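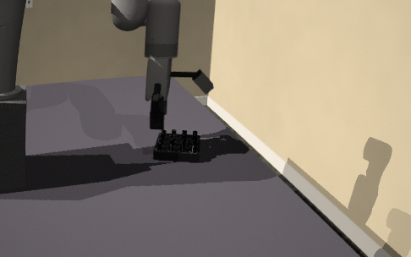
Pickup and Visitor Rules: Questions from Families

Oller School, Lower and Middle Grades

These answers cover arrival, pickup, visitors and emergency drills. They replace the sheet sent home in December. For questions about the bus routes, see the transportation page.

What time do the gates open?

The front gate opens at 7:30 a.m. Students who come earlier need to be signed up for morning care, which uses the side door on the parking lot side. The front gate is locked at 8:10 a.m. After that, everyone comes in through the main office.

My child is late. Can I drop them at the gate and leave?

No. Walk in with your child and sign the late sheet at the front desk. Students in grades 7 and 8 may sign themselves in if a parent has called first.

Who is allowed to pick up my child?

Only the people on your pickup card. You can list up to six adults. Staff will ask for a photo ID the first few times, and may ask again at any point in the year, even if they know you.

How do I add someone for one day?

Call the office at extension 111 before 1:30 p.m. and give the person's full name as it appears on their ID. You will be asked for your family code. We can't accept changes by text message or through a classroom teacher, and we don't take them from students.

I forgot my family code. What now?

Come to the office with ID, or ask for a call back to the number we have on file. Firdevs Baysal handles codes and pickup cards. She is at the front desk until 4:15 p.m.

There is a custody order in our family. What does the school need?

A copy of the current order, signed by the court. Until we have it, both legal parents are treated as having the same right to pick up. Send the new copy whenever the order changes. Copies are kept in the office, and the homeroom teacher is told only what applies to pickup.

Do visitors need a badge?

Yes. All visitors sign in, show ID and wear a badge where it can be seen. Badges are returned on the way out. This includes parents who are helping in a classroom, and it includes former students.

Are staff and contractors checked?

All employees go through a background check before their first day. Contractors who work in the building during school hours go through the same check. Delivery drivers stay in the receiving area. The bus company, Demirtaş, checks its own drivers and sends us the results before a driver is given a route.

Are there cameras in the school?

There are 18 cameras. They cover the gates, hallways, stairwells, playground and parking lot. There are none in classrooms, restrooms or changing rooms. Recordings are viewed by the principal and by Armindo Matos, who is in charge of building safety. If you think something was recorded that we should look at, write to him with the place and time as soon as you can, because older recordings are erased.

How often do you hold drills?

Fire drills are held every month. Lockdown drills are held twice a year, once in the fall and once in the spring. We tell families about lockdown drills on the same day, after they are over. Teachers of the youngest grades talk through the steps with their classes beforehand.

What should I do in a real emergency?

Please don't come to the school or call the office. We will send a text to the first two numbers on your contact form. If we have to leave the building, students walk to the Zatari Community Hall on the next block, and pickup happens there, with ID, by grade.

I didn't get the last test message.

Check your contact form first. The test went to 477 families and most of the missed messages were old phone numbers. If your number is correct, tell the office and we will send another test to you alone.

Can my child walk home alone?

Students in grade 5 and up may, with a signed form. Younger students may leave with an older brother or sister in grade 7 or 8 if that student is on the pickup card.

Who do I contact with a concern about safety?

Start with the homeroom teacher for anything in class. For the building, gates or visitors, ask for Mr. Matos. For concerns about the conduct of an adult at school, go directly to the principal, Orhun Yalçınkaya. You can also leave a written note in the locked box by the office, with or without your name.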